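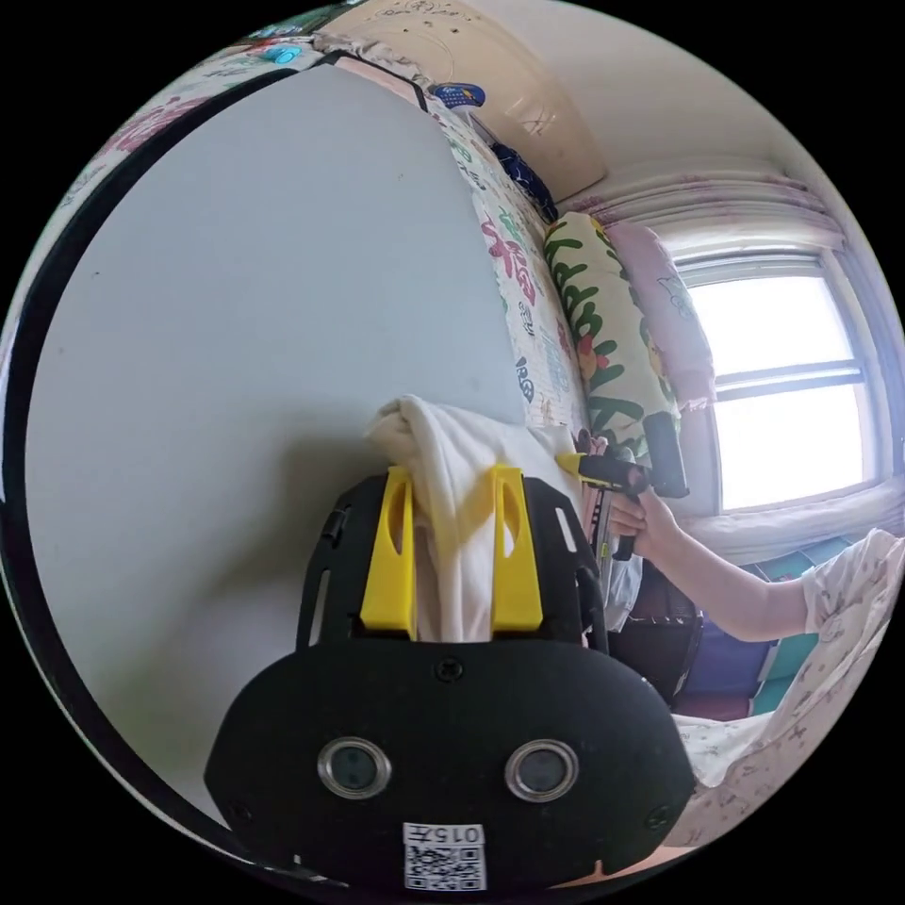 Two yellow gripper fingers closed on a piece of white cloth in a bedroom.

Household cloth handling by machine

Household cloth handling by machine is the use of robots or other automatic equipment to pick up, spread, fold, iron, hang or put away the textiles of a home, such as clothes, sheets, towels and quilt covers. It is a part of domestic robotics, and it has close relations to the sewing and laundry trades, where similar tasks are done in large numbers. As of the present state of the art, no machine can do the complete work of a household with its cloth from the basket to the closet without a person. Single steps of the work can be done by machine under prepared conditions.

The subject is also called deformable object handling in technical writing, but this name is wider and includes cables, dough, bags and other soft things.

Contents
1 Terms
2 Why cloth is difficult
3 Grippers
4 Teaching by hand
5 Single chores
6 On the shop floor
7 Measuring progress
8 Criticism
9 See also

Terms

A grasp is the act of closing the fingers on the material. A regrasp is any later change of the holding point, for example from the middle of a sleeve to its end. Spreading means to bring the cloth from a heap to a flat state. Flattening is sometimes used for the same thing, though some authors keep this word for the removal of creases only.

A layer error is when the fingers take two or more layers of cloth and only one was wanted, or the opposite. It is the most common fault in folding work and it often stays unnoticed until the next step.

Why cloth is difficult

A cup has the same shape before and after it is picked up. A shirt does not. When a shirt is lifted at one point, all the rest of it takes a new form, which depends on the weight of the fabric, the seams, how it was lying and what it touches. For this reason a robot can not simply store one model of the shirt and compare it with the camera view. It has to judge the state of the cloth again after each movement.

Several other problems are connected with this one.

Hidden parts. In a heap, most of the garment lies under itself. The corner or the collar that the machine should hold may not be visible from any side.

Plain color. White cloth on a light background gives little contrast to a camera, and the line between a fold and an edge can look the same. A person decides this often by touch.

Background pattern. Bed covers and quilts are frequently printed with flowers, figures or writing. A strong pattern can be taken by the software for a part of the garment, or the border of the garment can get lost in it. A bed as a working surface is therefore harder than a plain table, and it is also soft, so that the fingers sink in when they press down.

Small parts. Loops, straps, ribbons and ties must be held near the end to be useful. The place of the grasp has to be right within a few millimeters, while the garment behind the loop may be a hundred times as wide.

Light. A window next to the bed makes one side of the cloth very bright and can hide its creases from the camera.

Grippers

Most machines for this work use a gripper with two fingers. The fingers move toward each other and pinch the material between them. Flat fingers with a narrow tip can go under an edge and can take a thin fold, and a slot in the finger lets it bend a little when it meets the surface. Soft plastic is common because it does not damage the fabric and is cheap to replace.

Other types exist. Needle grippers enter the fabric with small points and are used in factories for cut pieces. Suction works on dense and coated fabric but loses air through an open weave. Roller grippers pull the top layer into a gap between two wheels. Hands with three or more fingers have been tried for many years, and they can rub two layers apart as a person does, but their price and their need of repair have kept them mostly in laboratories.

The use of a second gripper changes the work a lot. With one gripper, a cloth can be lifted, dragged and dropped. With two, it can be stretched in the air, passed from one side to the other and laid down along a line. Almost all systems that fold clothes have two arms.

Teaching by hand

In older systems every movement was written by a programmer. Newer ones learn from many recorded examples of people doing the work. One way to make such examples is to steer the robot from a distance. Another way is to give a person the gripper itself, without the arm. The person holds it by a handle and does the chore with it, and a camera on the tool records what the fingers meet. The recording can afterward be used for an arm which carries the same type of fingers.

The second way has the advantage that it can be done in any normal home. Bedrooms with much furniture, shelves full of books and bedding with printed characters are exactly the places where a robot would have to work later, and a laboratory seldom looks like this. The disadvantage is that the person has a shoulder, an elbow and good judgment, and may reach a place that the robot arm can not reach.

The engineer Yurani Mosquera has divided the examples into clean ones and repaired ones. In a clean example all goes well from begin to end. In a repaired example the person loses the cloth or takes a wrong layer, and corrects it. Mosquera argued that a collection with only clean examples makes a machine which is helpless after its first mistake. In a trial with the training program Clando, she compared a set of 1000 clean examples with a smaller set of mixed ones, and the mixed set gave the better result in the folding of towels, though not in the hanging of shirts.

Single chores

Folding. Towels and other rectangles are the nearest to being solved. T-shirts are possible when they are laid out flat at the beginning. Underwear, baby clothes and fitted sheets remain difficult.

Ironing. A robot arm can guide an iron along a straight path on a board without much trouble. The hard part is to bring the cloth onto the board, to pull it smooth, and to turn it. A garment is generally wider than the board, so one part lies on the flat surface and the rest hangs or lies on whatever is beside it. Gathers and pleats need the tip of the iron to enter from the open side while the other hand holds a tension. Boards laid on a bed are common in small homes and add the problem that the board itself may tilt. Safety questions are also open, as a hot iron must never be left standing on the fabric if the program stops.

Hanging. Putting a shirt on a hanger needs both shoulders of the shirt to be found. Pegging on a line is easier, and a simple form of it was shown early.

Ties and loops. A loop can be pinched from both sides and lifted upright, and this part of the task is suitable for two narrow fingers. With the body of the cloth spread flat on a board, the loop has a clear root and the machine has less to guess. Threading something through the loop, or making a bow, asks for a second tool which comes from the side and does not push the first one away.

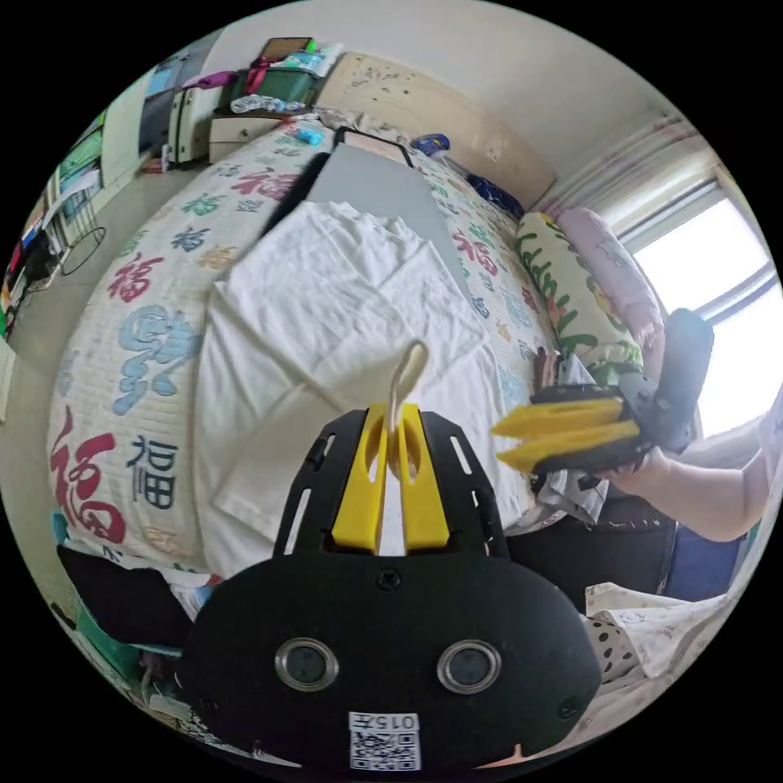 On the shop floor

In industrial laundries the conditions are better. The pieces are of few kinds, they arrive in known order, and the machine can be as large as a room. Flat linen is ironed between heated rollers and folded by belts and air jets. Here automation has been normal for a long time. The feeding of the sheets into the machine is in many places still done by workers, who find the two corners and clip them.

The Drorkstead laundry in Fudville replaced 2 of its feeding places with robot cells. After 27 weeks one cell was kept for bath towels, and the other was given back to hand work because the number of layer errors with pillowcases was too high. The cell for towels needs a person to come when it stops, and this person also serves three other machines.

In sewing, the transport of cut pieces from one station to the next is partly automatic. The joining of curved seams, where two edges of different length are eased together, is mostly manual.

Measuring progress

There is no common test. A success rate given by one group can not be compared with the rate of another if the garments, the surface and the time limit are different. A video may be played faster than the real speed, and the failed attempts may be left out.

The Keane scale, used by some teachers of robotics, has 3 levels. On the first level the machine works with one known piece on a prepared table. On the second it works with unknown pieces of a known kind. On the third it works in a home it has not seen before, with the furniture as it stands. Most published work belongs to the first level or the lower part of the second. The scale does not say anything about speed, and this has been named as its main weakness.

A person folds a T-shirt in a few seconds. Robots which can do the same from a heap commonly need a minute or more, and longer when a regrasp is necessary.

Criticism

Tzu-hsuan Fang has questioned if the human way is the right model at all. In her view the homes and the clothes could be changed a little, for instance with marked corners or with standard boxes in place of folded piles, and then much simpler machines would be enough. Others have answered that people will not buy new sheets to please a machine, and that washing machines were accepted because they took the clothes as they were.

A second point is privacy. Recordings from bedrooms show private things even if no face is visible, and the rules for storing and deleting them are not the same in every country.

The price is a third point. A system with two arms costs much more than a washing machine and a dryer together, and it takes floor space which small apartments do not have.

See also

Domestic robot
Industrial laundry
Ironing board
Learning from demonstration
Robot end effector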